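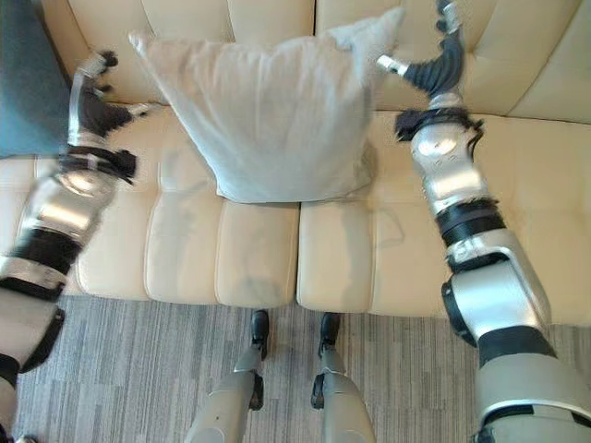
Re: Cream leather lounge, cushions and cleaning

Sent: 25th December
List: Studovari home and upholstery list

Merry Christmas to those who keep it. Replying to the message from Rusel, quoted here with the parts I'm not answering taken out.

> We have taken on a cream leather sofa for the front room in Rusel.
> The seat is stitched into padded panels and crumbs get into every
> seam. Do you clean it with the cushions on or off? And does a coloured
> cushion mark pale leather? Ours are navy and I am nervous.
> The shop quoted $441 for a full clean, which seems steep.

Cushions off, every time. I pick them up by the top two corners and lift straight up. Dragging them along the seat pushes the grit into the stitching. Ours are a light blue-grey one and a bigger pale one, and they get stacked at the far end while I do the rest of the seat, then moved across so I can do that end too.

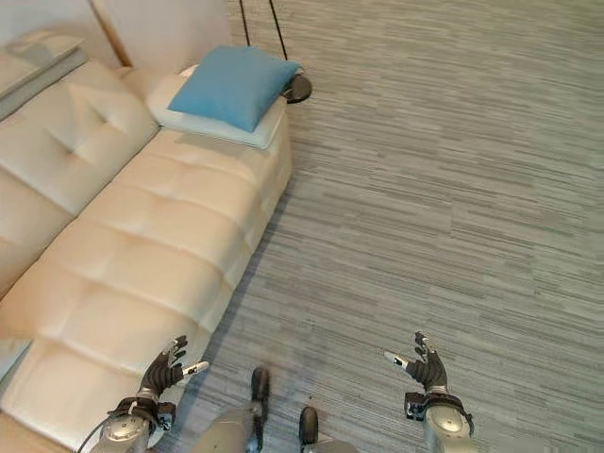

Cushions stacked at the far end of the lounge, blue one on top.

The order I go in:

Vacuum the seams with the soft brush, working from the back of the seat to the front edge. Do the upright part first or you'll be doing the seat twice.

Wipe with a cloth wrung out until it hardly feels damp. Plain water for a weekly go-over. I use the Dredovier leather soap 3 times a year, the last time in May.

Dry with a second cloth, then leave it for 60 minutes before anything goes back on. I don't use a heater or hair dryer on it.

Run the vacuum along the carpet beside the seat last. Whatever comes out of the panels ends up there.

On colour, I can only speak for ours. The light blue has never marked the leather. I did have a dark red cover on a chair in the Nambiar house and it left a pink patch that never came out. With navy I'd rub the cover with a damp white cloth first, and if any dye comes off, keep it off the sofa.

I haven't paid for a full clean, so I can't say if $441 is fair. I'd ask whether it includes conditioner.

Does anyone have a brush narrow enough for the seams on the upright part? Mine splays out and misses the bottom of the groove.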